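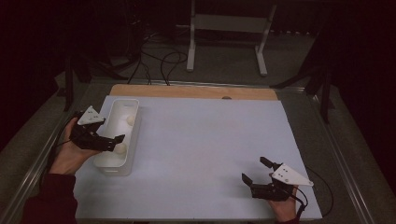 Before you buy or borrow a machine to tidy up small things at home or on a packing bench, give it a chore you can score. Picking up loose items and putting them in a bin is a good one to start with. You want a flat board, an open bin and a handful of small objects, and you want to do the job yourself first with the same kind of fingers the machine will have. With a hand-held gripper in each hand and a couple of cream-colored balls in a white plastic bin, you find out fast how little room two fingers have next to a bin wall.

Setting up

1. Put the bin on the left part of the board and mark its corners with tape.
2. Keep cables off the side you reach across.
3. Pick one object type and stay with it for the whole test.

Running it

Do 21 practice moves by hand and throw those away. Then record 200 good ones. Pranab Wijesinghe at our Gundville shop went to 500 and got a better result on balls near the wall, but no change on balls in the middle.

Let the machine try the same moves and write down every drop, miss and stall. A stall longer than 2 seconds counts as a miss.

Reading the score

Our Nimri arm does fine until the bin gets bumped out of its tape marks. After that it reaches for the old spot. For a fixed packing bench I would call that usable. For a kitchen or a kid's room, where the bin is never in the same place, it is still quicker to pick things up yourself.

Repeat the test whenever you change the bin.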